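Caught Hicham Ouazzani between shifts at the Dorotton bakery, 6 in the morning, flour up to the elbows. He had maybe one coffee in him. I had none.

He took the place over from Florêncio Loureiro 2 years ago. Same ovens, same rye. Different hours. "Florêncio opened at five. I tried that for a winter. My wife stopped talking to me."

So what changed? Prices, mostly. Butter. He won't go into butter. 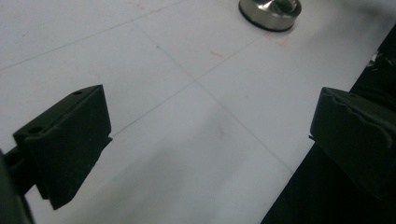
The starter came with the lease. Loureiro still phones to ask after it. "He doesnt ask about me. He asks is it sour enough."

Is it? "In February, no. The kitchen's too cold. By summer it's trying to climb out of the tub."

He's got a second shop in mind, over in Stenwood, next to the old shoe repair. Rent is 2000 a month and he thinks thats too much. The landlord doesn't. They're talking.

Then the timer went and he was gone, shouting something about the rolls.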